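Sep 9, 2005

Hardness of the tap water, second round. In February I measured only the Hulme samples, and the results were jumping so much that I did not trust them. Now I have also Grarnow, 7 bottles in total, filled at the kitchen taps after letting the water run for 2 minutes.

Changes from last time:

- new indicator from Drurner, the old one had gone brown
- buffer made fresh this morning
- burette rinsed with the titrant, not only with water (my mistake in February, I think)

The Grarnow water is clearly harder. The end point comes slowly and the colour stays purple for a long while before it turns blue, so I add the last part drop by drop and wait. The first bottle I overshot and had to repeat. Hulme goes quickly and two repeats agree well.

I heated one Grarnow portion to 60 degrees to see if the colour change gets sharper. It does, a little, but I would not do it for every bottle.

Small glassware on the black cloth, beaker to the left of the white rack: 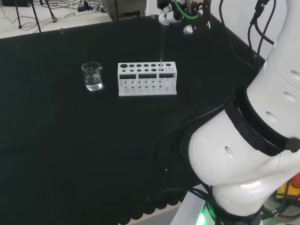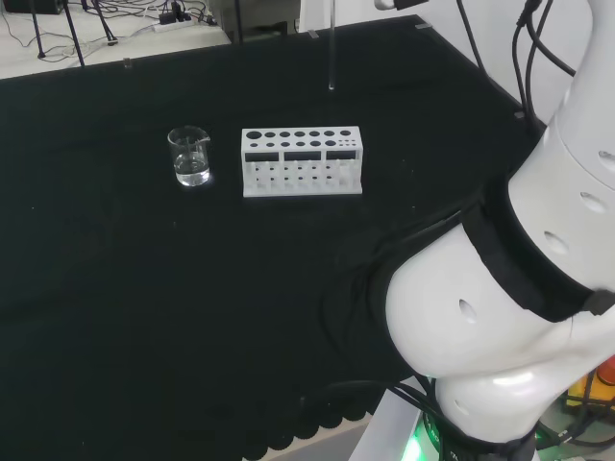

Still to do: the blank with distilled water, and one bottle from the Tradia office, if somebody can bring it. Please do not use the flask marked 825 – it has a crack near the neck and I keep it only until the new one comes. The calculation is in the back of this book, in pencil. I am not sure of the dilution factor for Grarnow, please check it before you copy any number to the summary sheet.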